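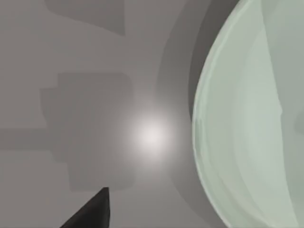 4. Rules for rendered episodes

4.1 Why the rules were written down

When the Caltico guideline was first used inside the project, it covered only recordings from real workcells. Rendered episodes were accepted if the file opened and the task label was present. This was not enough. During the first review of the Esau set, which contains 2274 rendered episodes, the two reviewers agreed on the task label in almost every case, but they disagreed often on whether an episode should be used for training or kept for testing only. The disagreement was strongest where the object was translucent, and where a large part of the view was covered by shadows.

The present section gives the rules as they stand in version 2 of the guideline. They are meant for groups that produce simulated manipulation data and exchange it with other groups. They do not replace any safety standard for physical robots, and they say nothing on the quality of the control policy itself.

4.2 What must be fixed before rendering

Rule 1. The position, size and intensity of every light must be stored with the episode. A light preset name alone is not accepted. In the Esau set the same preset name was used by two scene builders for different settings, and the difference was found only after the shadows of identical objects were compared.

Rule 2. For every object that is not opaque, the material values used by the renderer must be stored in full. The word "glass" in a material field is not a description. It can mean a thin shell or a solid body, and the two look very different when the camera is close.

Rule 3. Shadows must be either computed for all bodies or switched off for all bodies. A mixed setting, in which for example the arm casts a shadow but the object does not, is allowed only in test episodes, and the episode must be marked as such. We have seen mixed settings used to save rendering time. The saving was small and the resulting data could not be compared with anything else.

Rule 4. The surface under the object may be plain. In the earlier draft a textured surface was required, and several partners objected to this. We think now that they were right, with one condition: a plain surface must be declared in the episode header, so that the user of the data can decide how much of it to mix in. On a plain surface the shadows and highlights may be the only structure that a vision model can hold on to, and the user should know this before training and not after.

4.3 What the reviewer must check

The reviewer does not look at the complete episode. From each batch of 100 episodes, 26 are drawn, and for each of them the first view, the last view and the view with the smallest distance between finger and object are opened. Judite Pinheiro, who led the review, proposed this number after a trial with the Cullinane batches, where a smaller sample had missed a group of episodes with a wrong light height.

For each opened view, three points are recorded. The first is whether the object can be delimited by eye. For a translucent object it is normal that its edge is easy to follow in one place and hard in another. Figure 3 is a case that we use in the training of new reviewers. The pale green object is so close and so large that only its left boundary is in view, but this boundary is marked by a thin bright rim along its whole curve, and the view is therefore accepted on the first point. The grayer region inside the object is not counted as a boundary – reviewers in training have outlined it as a second object more than once.

The second point is whether a shadow can be mistaken for a body. In Figure 3 the only part of the gripper directly in view is one dark finger at the lower left, while the shadows take much more of the surface. There is a blocky one with a straight band leading into it from the left, another at the top, and a curved one that follows the outline of the object. A segmentation model trained on masks of poor quality will learn such shapes as parts of the robot or the object. The rule is that the mask of each body must end where the body ends. The mask file is opened next to the view, and if any mask includes a cast shadow, the complete batch is returned to its producer.

The third point is highlights. A bright spot on the surface is allowed, provided that the pixels at its center are flagged if they are saturated. The reviewer must not decide by eye if they are saturated, but must read the values. A soft spot such as the one near the center of Figure 3 can look saturated on one monitor and not on another.

4.4 Close views

A special rule was needed for views in which no object is complete. In the first draft they were rejected. This removed roughly a third of the approach phase in some tasks, and the approach phase is the part where the user most needs data. Version 2 accepts them under two conditions. The episode must contain at least one earlier view in which the object is complete, and the object identifier must be the same in both views. The reviewer is not asked to recognize the object from the close view alone. With a rounded translucent shape it is often not possible to say if it is a bowl, a dome or some other vessel, and a guess written in the label field is worse than an empty field.

4.5 Reporting

The result of a review is written in the Witilness form, one form for each batch. The form was last changed on 2024-04-18, when the field "overall impression" was removed. Reviewers had used this field to accept batches which failed on one of the three points, with comments such as "good enough for pretraining". If a producer wants to deliver data of lower quality, this is possible, but it must be declared by the producer in the header and not granted by the reviewer.

Returned batches keep their number. The corrected batch receives the same number with a letter added, and both forms are stored. Some partners found this heavy – it doubles the paperwork for small corrections – and a shorter procedure for errors in the header only is planned for May.

Figure 3. Rendered close view used in reviewer training. Translucent object at right, gripper finger at lower left, cast shadows and one highlight on a plain gray surface.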